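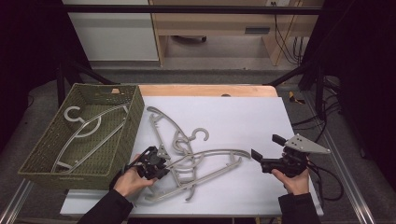
Wirken发布缠绕物体分拣的双手示教方法及实验结果

2018年9月6日，Wirken机器人研究部今日公布一项针对互相缠绕的刚性薄型物体的示教学习方法，项目代号Clurkach。该方法以操作者双手各持一只夹爪完成的示教为训练数据，不经遥操作，直接得到可在双臂平台上执行的控制策略。在衣架分离并放入篮筐的任务中，使用全部数据训练的策略在300次测试中成功226次。

研究背景

料箱拣选的多数现有方法假定目标物体可以单独抓取。衣架、挂钩、线卡一类零件不满足这一条件：钩部与臂部互相嵌套，提起一件往往带起数件。仅依靠抓取点评分的系统在此类工况下通常采取抖动或放回重抓，节拍不稳定，零件也可能被甩出工作区。

Clurkach项目把问题拆为两个相互耦合的动作。一侧夹爪固定或压住堆中的某一件，另一侧夹爪沿无约束方向抽出目标件。两侧动作的时序关系难以用规则写出，操作者徒手完成时却相当稳定。项目组因此选择从人的示教中学习这一时序。

数据采集

示教者双手各持一只手持夹爪，面向铺有白色板的木制桌面操作。灰色衣架成堆置于板上，编织篮放在左侧。每条示教从衣架堆处于静止状态开始，到一只衣架完全落入篮内且双侧夹爪退出时结束。示教者不得用手指直接接触衣架，也不得移动篮筐。

项目组共采集4000条有效示教，由28名操作者完成。每名操作者在正式采集前进行练习，练习数据不进入训练集。以下三种情况的记录予以剔除：夹爪位姿跟踪中断；一次带出两只以上衣架且未纠正；衣架掉落到白板以外。带出多只但随后在空中或板面上分开的记录予以保留，并单独标注。

采集负责人Tekle Feyisa表示：“第一轮采集里我们把所有带纠正动作的示教都删掉了，训练出来的策略一旦缠住就停在那里。后来把这部分加回去，策略才会在受阻时松开再试。”

手持夹爪与机器人末端采用相同的指部几何和开合行程。夹爪位姿经标定变换后直接作为末端轨迹使用，不需要对关节空间进行重定向。超出机械臂可达范围或速度上限的片段在预处理阶段裁去。

方法

策略网络的输入为双侧图像、双侧夹爪的相对位姿及开合量，输出为一段固定长度的双侧动作序列。与单侧独立建模的做法相比，该方法有两处改动。

第一，双侧动作在同一时间轴上联合预测，并在损失函数中加入相对位姿项。固定侧的微小漂移会直接改变抽出方向，单独约束每一侧的绝对位姿不足以抑制这种误差。

第二，网络增加一个接触阶段分支，预测当前处于接近、固定、抽出、转移或释放中的哪一阶段。阶段标签由夹爪开合量和相对速度自动生成，标注人员只抽查边界位置。该分支在执行时用于决定动作序列的重新规划频率：接近与转移阶段执行较长的序列，固定与抽出阶段则缩短。

方法设计由Nabila Ngau主持。她说：“抽出阶段的视觉信息很差，钩子经常被另一只衣架的臂挡住。缩短执行序列之后，策略可以根据已经发生的位移来修正方向，这比加大网络的效果明显。”

实验结果

测试在Arkow双臂平台上进行，衣架的初始堆放由未参与训练的人员完成。成功的判据为：单次尝试内恰有一只衣架进入篮筐，且其余衣架仍在板上。策略执行期间无人工干预。

未达到判据的测试中，最常见的失败是抽出时带起第二只衣架，且两只同时落入篮中。其次是钩部卡在夹爪指根，释放后衣架挂在篮沿。固定侧夹爪滑脱也有发生，多见于衣架臂上的缺口恰好位于夹持点时。

去除接触阶段分支后，策略仍能完成接近和抓取，但抽出阶段的停滞增多。去除相对位姿项后，失败集中于固定侧漂移。两项消融实验采用与主实验相同的初始堆放方案，完整数据列于技术报告附录。

适用范围与限制

现有结果只覆盖单一型号的塑料衣架。对于金属丝衣架，夹持后的弹性变形会使相对位姿与接触状态的对应关系发生变化，初步试验中策略不能稳定工作。篮筐位置在训练与测试中均位于左侧，项目组未评估任意放置的情况。该方法亦不使用力传感，对夹持力的调节仅通过开合量间接实现。

Wirken机器人研究部主任Waltraud Zürcher表示：“这一成功率距离产线要求还有差距。本次公布的重点是采集规程和失败分类，其他团队可以据此复现并比较。”

后续计划

项目组计划于明年1月开始第二阶段工作，内容包括在夹爪指部加入触觉传感，以及将任务扩展到混合型号的零件堆。集成合作方Frei将提供用于第二阶段的供料工位，工位接口由该公司工程师Bonifacio Marín负责。示教数据的整理与格式转换工作由Dagim Yimer牵头，格式说明将与技术报告一并提供。

技术报告、失败分类表及预处理代码可向Wirken机器人研究部书面申请。申请中请注明所属机构、用途及所用机械臂型号。

关于Wirken

Wirken从事双臂操作、示教学习及柔性供料方面的研究与工程开发。机器人研究部下设数据采集、策略学习和系统集成三个小组。

媒体联络：Wirken机器人研究部 Nabila Ngau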